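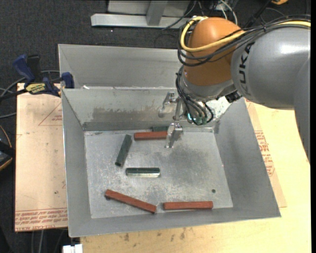
KUKA-Arm mit Greifer über der Metallkiste, darin rotbraune und dunkelgrüne Stäbe.

Teilnehmende gesucht: Praxisregeln für Roboterzellen

Martens überarbeitet den internen Leitfaden für das Greifen aus Kisten und sucht dafür 20 Personen mit Erfahrung im Einrichten oder Bedienen von Industrierobotern. Geprüft werden die Abschnitte Risikobeurteilung, Kabelführung am Handgelenk und Freigabe nach Werkzeugwechsel – jeweils am Text und an der Zelle.

Ort: Werk Grendville, Halle 3
Zeitraum: Mai, zwei Termine von je drei Stunden
Voraussetzung: gültige Sicherheitsunterweisung, Deutsch in Wort und Schrift

Fahrtkosten werden erstattet. Bewerbung mit kurzem Werdegang unter Kennziffer 657 bis 14. Dez. 2023.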